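Week 2: kitchens and the colour of argument

Okay, so last week I raved about benches (sorry!) and never got to why we read a room's plan before its finishes.

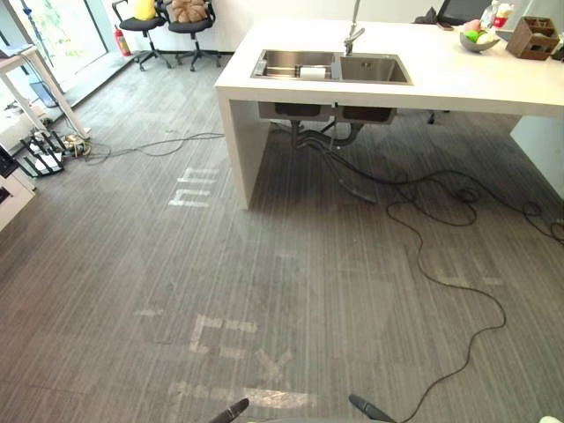 Anyway, plans first. Draw the Jisthorpe unit at 1:50, then mark every spot where you'd stand to rinse, chop or chat. 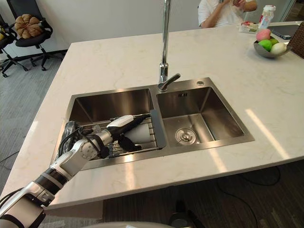 Fig. 1. Double-basin sink with a wire dish rack.

I always pencil my reach in too, and it's messy, and I love it! Bring tracing paper to room 36.
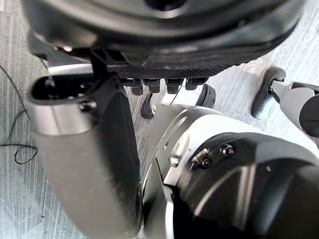

Fig. 2. Woven texture along a curved edge.

Reading: Pilkington handout, page 81.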